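Brekero opens workstation refurbishing bench at Pevimwood

Upgraded desktop towers to go to community groups and training colleges

PEVIMWOOD, January – Brekero has opened a bench for refurbishing used computer workstations at its Pevimwood site. The bench handles desktop towers retired from engineering and design offices. Each machine is opened, cleaned, fitted with more memory where the board allows it, tested and sent out again.

The company expects to process 60 towers a month once the bench is running at full capacity. In the pilot period it completed 100 machines, most of them from a single lease return.

Small parts are kept upright in holders at the bench so they can be picked up by the edges. Brekero tried trays and padded envelopes during the pilot and found that modules stored flat were handled more often than they needed to be. The board now in use has a row of grey fixtures along the top, with slots for narrow parts and larger compartments for bulkier ones.

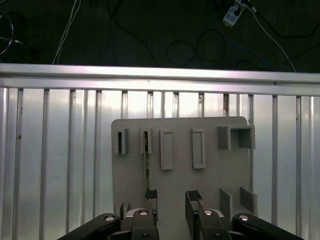 Grey holders and slots on the upright mounting board at the Pevimwood bench.

The bench itself was fitted out by Bustus, which also supplied the shelving in the adjoining store. Aluminium was chosen for the work area at Brekero's request. Total floor space across the bench and store is 2,416 square feet, including the receiving dock.

Towers arrive with their side panels on and are checked against the lease list before any work starts. Drives are removed and wiped in a separate locked room. The case then moves to the bench with its power disconnected, and the technician on shift records the board model, the processor and the memory already installed.
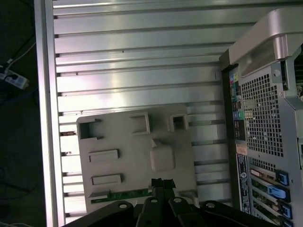
A moulded grey part on ribbed aluminium, with a workstation tower at right.

Memory is the most common upgrade. Many of the older workstations left the factory with slots to spare, and the boards accept modules that are still easy to find second-hand. Modules are sorted by capacity and speed before they reach the bench, and mixed sets are not used.

Graphics cards are left in place if they pass testing. Entry-level professional cards such as the NVIDIA Quadro K420 are suitable for office work and basic drafting, and replacing them would add cost without much benefit to the groups receiving the machines. 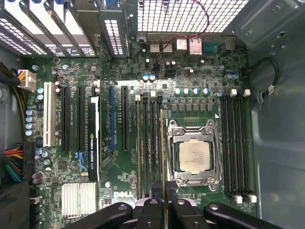 After the memory is seated and the case is closed, each tower runs a test cycle of 14 hours. Machines that fail go back to the bench once. If they fail a second time they are stripped for parts, and the cases are sent to a metal recycler.

Finished towers are packed in reused cartons with a power cable and a one-page sheet listing the installed parts. Delivery within the region is handled by Tatlı, which collects from the dock at 3 p.m. Monitors and keyboards are not included.

Community groups, libraries and training colleges can apply through the Brekero website. Applications are considered in the order they are received, and there is a limit of 14 towers per organization in the first round. Offices with equipment to donate can use the same form.

About Brekero
Brekero collects, repairs and resells office computer equipment. It operates from Pevimwood.

Media inquiries: please use the contact form on the Brekero website.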